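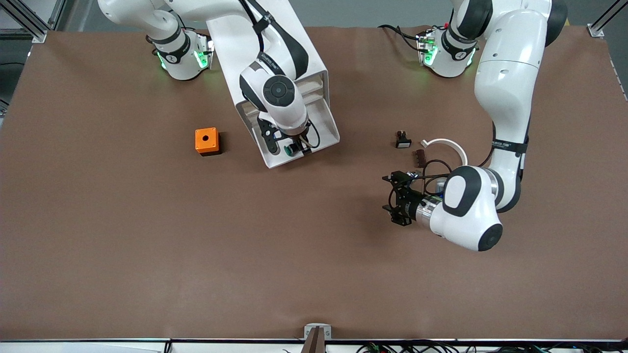
Bench mat with small parts towards the far side and the near half clear.

Bench Assistant, Small Parts (Sorting and Setting Out)
Kovalchuk, Wovcombe
Reference 783
2 min read | 631 views | Share

Kovalchuk has one vacancy for a bench assistant at its Wovcombe workshop. The post is permanent and full time, and reports to Lacey Lockwood, bench supervisor.

The work is the handling of small components on matted benches: emptying trays, sorting by type, checking against a parts list, setting out for the next stage and clearing down. Components include rings, collars, caps, short cylindrical fittings and mixed fixings. Most can be held between finger and thumb. No lifting above normal tray weight is required.

Duties

Set out parts on the bench mat at the start of each batch, following the layout card. Parts go on the upper half of the mat. The near half is kept free for the item in hand.
Sort mixed trays into single types. Coloured rings are sorted by colour first and then by bore.
Check each part for burrs, scratches on the metal face, missing rings and wrong marking. Rejects go in the lidded tub with a completed slip.
Count out sets for packing and enter the total on the batch sheet.
Wipe down mats and smooth out creases at the end of each batch. A mat that will not lie flat is to be reported and changed.
Keep cables along the back of the bench and out of the working area.
Return unused parts to the Ledadeck drawers under the correct label.
Help with the stock check in January.

What we need

Steady hands and good close vision, with glasses if worn.
Ability to tell green from blue and red from brown under bench lighting. A short colour test is part of the interview.
Ability to read a simple drawing and a parts list in English.
Clear handwriting. Batch sheets are still kept on paper.
Previous bench, stores, kitting or watch repair work is useful but training is given. Applicants who have worked to the Clukberg tray system should say so on the form.

Conditions

Hours are 8.00 to 16.30 with a half-hour unpaid lunch and two paid breaks. The work can be done seated or standing. Stools and footrests are adjustable. Long sleeves must be fastened at the wrist, and rings and bracelets are not worn at the bench. Lockers are provided.

Pay is on the workshop scale, entry point for untrained staff, moving up one point when the bench assessment is passed. The scale is sent out with the application form. There is a probation period of three months.

Training

The first week is spent on one part family only, with the batch sheet checked by the supervisor. Mixed trays begin in the second week. The bench assessment consists of a sorted tray, a set-out mat and a completed sheet, and may be taken twice.

How to apply

Ask for form 796 from Vidar Brekke at the Wovcombe workshop office, by post or in person. Give the reference at the top of this notice. A CV may be attached but is not read without the form. Closing date for completed forms: 26/10/2025.

Shortlisted applicants will be asked to attend for one hour. The visit covers the colour test, a sorting exercise with a mixed tray and a short interview. Bring reading glasses if you use them. Travel costs within the county are repaid on production of a ticket or mileage note.

Shares 2 | Comments 0

Kovalchuk, Wovcombe | Contact | Vacancies | © Kovalchuk | Back to top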